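## Open day at Ovberg

The Ovberg workshop opened its doors to Zurkside members in July, and 35 of us went. The main draw was the two-armed robot, which the team there uses to practice handling small parts with both grippers at once.

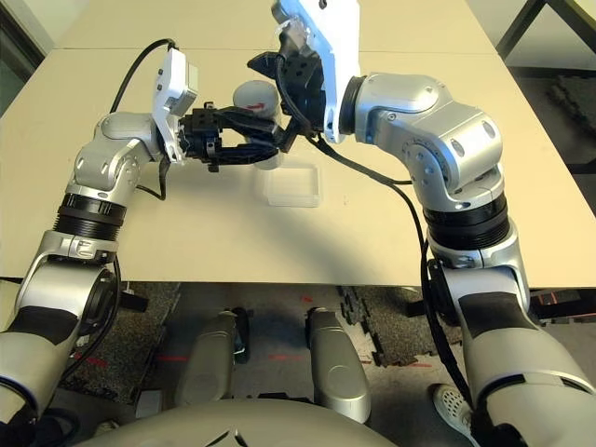
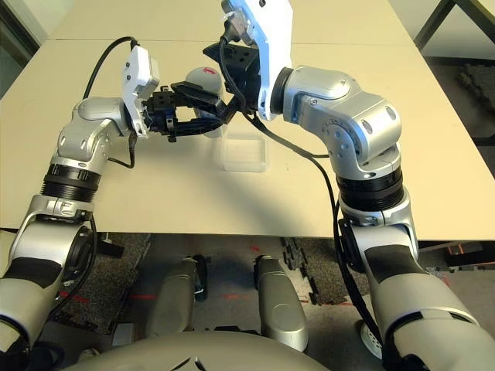

*Page last changed: Wednesday, July 17, 2019*

Suleiman Onyeka ran the demonstration. The piece being handled was the small gray one with the red mark on it, and both grippers work on it together over the table, with a clear plastic tray close by. Suleiman said that two hands on one small part is harder than it looks. If one arm moves a little too far, the other has to give way or the part gets pinched.

He spent a good while on the grippers. The fingers are narrow enough to fit between each other, so the two arms can come in very close. The cables need slack for that, and the team has changed the routing twice since January.

The group keeps a log of every practice run. The count stood at 2,707 on the morning we were there. Most runs are short, and a person goes over each one afterward and marks it as good or bad. Bad runs are kept too - they get used when the settings are changed.

Questions took up most of the hour. Several people asked about speed. The arms can move faster than they did for us, but Suleiman keeps them slow when there are visitors in the room. Someone else asked about heavier parts, and the answer was that this setup is meant for light ones.

After that we had coffee and a short talk from Olatunji on planning software. Slides are on the Podex page under "Visits".

Ovberg will hold another open day in January. It is limited to 60 people and costs $5 at the door. Send your name to the Zurkside office if you want a place - members get first pick.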